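Wogan Building Workroom: Where Things Stand
Dudville Shared Workshops newsletter, June 14, 2010
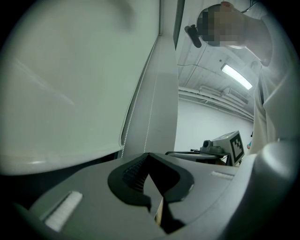

Under the ceiling light in the Wogan workroom, beside one of the white panels.

The workroom on the ground floor of the Wogan Building is open again for members who have a bench booking. Supply storage is still being moved over from the old room across the hall, so please expect some boxes in the hallway until the end of the month. The sink, the main bench and the drying racks can all be used now.

Members who were here in November will remember that the old room had one working cupboard and a pile of plastic bins next to the door. Supplies went into the bins and did not often come out again. When we emptied them we found 13 rolls of masking tape, most of them started, and a box of sanding sheets that had been reordered twice while the first box was sitting underneath. The bins have been washed and are being given away. If you want one, take one from the hallway. They do not have lids.

Work in the new room started with the walls and the light. The ceiling was repainted white and the fluorescent fixtures got new tubes. The old tubes had a yellow cast that made it hard to match paint or thread, and several people had taken to carrying their work out to the front steps to check a color. A few members have said the room now feels bright first thing in the morning. The switch by the door controls the lights over the bench and the switch by the sink controls the rest, so you can leave half of them off if you like.

Mesfin Dinsa drew up the layout and has been running the work sessions. He asked us to pass along that the room was measured twice and that the tape marks on the floor are there on purpose. Blue tape shows where the carts park. Please leave it down until the carts have arrived and everyone has had a chance to try moving them. The longer cart needs more room to turn than the drawing gave it, and one of the marks may have to shift.

The total spent so far is $133, nearly all of it on paint, light tubes and hardware. The board set aside $200 for the room. What is left will go toward label holders and a second step stool. The first stool is fine but it tends to travel to the print room and stay there.

How things will be stored

Each section of storage has a letter and each shelf has a number, starting from the bottom. The list on the inside of the door tells you what goes where. Adhesives and solvents are on the lowest shelf of section A and must go back there with the cap on. Paper and card go in section B, flat. Hand tools are in section C. Anything borrowed from another room goes on the gray cart by the door - please don't put it on a shelf, even for an hour, or it will be labeled and kept.

Section D is for work in progress. Every member with a current booking may keep one tray there. Put your name and the date on a strip of tape on the front edge. Trays with no name will be moved to the top shelf, and after two weeks the contents will be sorted into general supplies. We had a good deal of trouble with this last year and would like to avoid a repeat.

Fabric is the one thing we have not settled. The quilters would like it rolled, and the costume group would like it folded and standing on edge so that the colors can be seen without pulling the whole stack out. There is space for either but not for both. If you have a view, write it on the sheet pinned up next to the sink. Seven people have signed so far and the vote is close.

What still needs doing

The bench needs a new edge strip along the window side. The present one has lifted and will catch a sleeve. The door of the tall cupboard sticks and should be planed. The sink needs a better drain basket. Jetudura, the secondhand fixtures shop on the river road, is holding a set of drawers for us at no charge, and we need someone with a truck to pick it up. It is heavy and will take three people to get up the front steps.

We could also use help with labels. The printed ones are done for sections A and B, and the rest are being written by hand as the boxes come across. If your handwriting is clear and you have a free hour, the box of blank cards is on the bench. Use the black marker and write in capitals. The red marker is only for things that must not be thrown out.

Work sessions run from 9 until 12 most mornings this month, and the schedule is on the notice board. You don't have to stay for the full session. Wear something you don't mind getting dusty, and bring your own gloves if you have a pair that fits, as the ones in the drawer are mostly large. Coffee is in the front office. Food and open drinks stay out of the workroom while the storage is being filled.

A few smaller notes

The key to the Wogan side door has been changed. Old keys can be traded for new ones at the front office during opening hours. You will need to sign for it.

The big paper cutter stays in the old room until the floor under its new spot has been looked at. You can still use it. Put the guard down and the blade lock on when you are done, and switch off the light in there, which has been left on overnight several times.

Two aprons, a pair of reading glasses in a green case and a metal ruler with initials scratched on the back turned up during the move. They are on the windowsill of the front office and will be there through the end of July.

Booking for the bench is by the half day, as before. Cancel if you can't come. The sheet for next month goes up on the first, and members who missed out on bench time during the move will be given first pick of the morning slots. If you are one of them and your name is not on the list, tell Mesfin or leave a note in his mailbox.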